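3/4/23

Well, the green table is finally in. It came up in the elevator with Mogens walking backwards in front of it and me holding the door with my foot, and I have a scrape on my shin to show for it. I love it anyway. It's round, it's the color of a lime popsicle, and it makes the whole office look like somebody decided to cheer up. Waltraud says it looks like a cafeteria. Waltraud can sit at the white desk.

I was supposed to spend the morning on the Panness invoices and I did get through a few (the ones from June that everyone had given up on, so I felt pretty good about that), but then the boxes started to come out and that was the end of the invoices. We've been living out of boxes since the move and I'm sick of it. I can't find the good scissors. I can't find the hole punch. I found 3 staplers in one drawer and not a single staple, which about sums up how we packed.

So the plan was simple: open a box, put the stuff on the green table, decide where it lives. I got the white organizer out, the one with two compartments, and I was so happy to see it! I bought it at the old place for 40 cents short of what I had in my purse and Pao-chu lent me the rest, and I don't think I ever paid her back. I should do that. It's going to hold pens on one side and all the little odds and ends on the other – clips, sticky notes, the spare keys if they ever turn up.

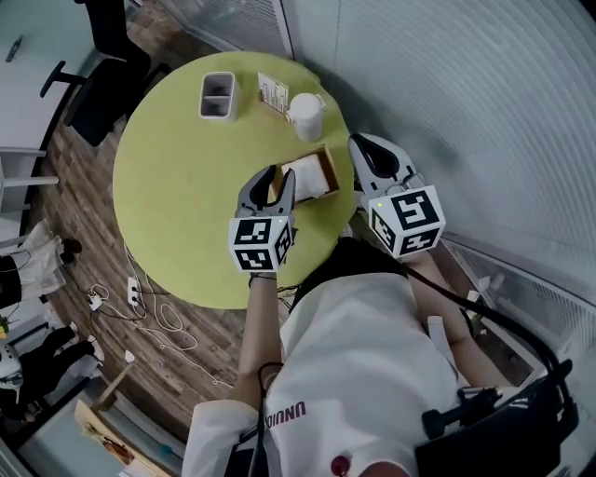
Then there's the cords. Oh, the cords. I don't know how one office can own so many white cables that look exactly alike. Gerd has a theory that you should label both ends with tape, and he's right, and he told me so back when we were packing, and I didn't do it because I was in a hurry. Now I get to sit on the floor with the power strip and play the guessing game. I gave up before lunch and left the whole tangle where it was. Nice floor, at least. I wasn't sure about the brown wood look when we came to see the place but it's warm, and it doesn't show crumbs, and with our bunch that matters.

Lunch was dumplings from Liang, and Uzma had brought a lemon cake, so the invoices lost again. We talked about where the shelves should go. I want them by the window and Mogens wants them on the long wall, and Waltraud wants us to wait until Cekance sends the second delivery before we drill into anything. Probably sensible. She's usually sensible and it drives me up the wall.

What else. The white cup with the lid is staying on the green table, I've decided, and I don't care who wants it moved. I'm going to keep it for sugar packets or buttons or nothing at all. And I'm saving every bit of the white tissue paper out of the boxes because my niece's birthday is coming and I refuse to pay Zikia prices for gift wrap again. It just needs smoothing out. My mother ironed hers, every Christmas, on the lowest setting with a dish towel over it, and I used to roll my eyes at her. Guess who was looking up how hot to set the iron this evening.

The other thing I keep noticing is how light it is in there. The old office had that one sad bulb over the copier and we all looked sick from October on. Everything here is white, the walls and the ceiling and even the pipe along the wall, and when the long lamp is on you could do needlepoint in there. Gerd thinks it's too bright and has been muttering about a desk lamp and keeping the overhead off. Over my dead body! I told him he can wear a hat.
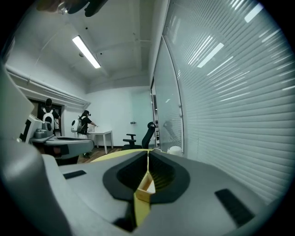
Two of our lot in the new place, with the big light on.

I stayed a little late to break down the empty cartons. There's a trick to it that Pao-chu showed me, where you push the bottom in with your knee and the whole thing goes flat, and once I had the hang of it I couldn't stop. I did a whole stack and then had to carry them down in two trips because the elevator was being moody again. The recycling room is past the bike racks, second door, and the code is on the yellow note in my wallet. Writing that down here too so I don't end up standing there like a fool next time.

Still to do: call about the chair mats, find the good scissors, pay Pao-chu, cords (ugh). Ask Uzma for the cake recipe before she forgets what she put in it. She never measures anything.

My knees hurt and there's one dumpling left in the fridge, so I'm going to eat it standing up and go to bed.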